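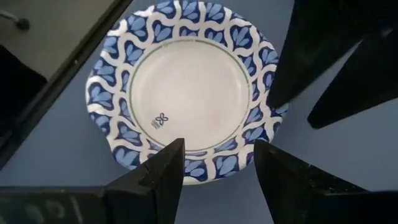 ## About Marnora

Marnora is a small company for printed paper plates. We started 8 years ago in Wusport, and we still choose every pattern by ourselves. The blue and white rim with the plain white center is the one our customers order most. Last May we sent 3,854 of these plates to cafes and schools. The drawing of the rim comes from the Covetti studio. 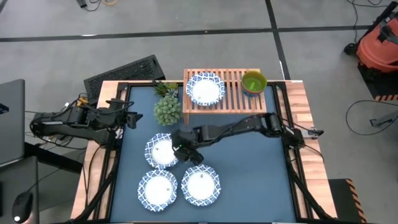 **Can I order a small quantity?**

The smallest order is 17 plates of one pattern. For mixed patterns, please write to us first.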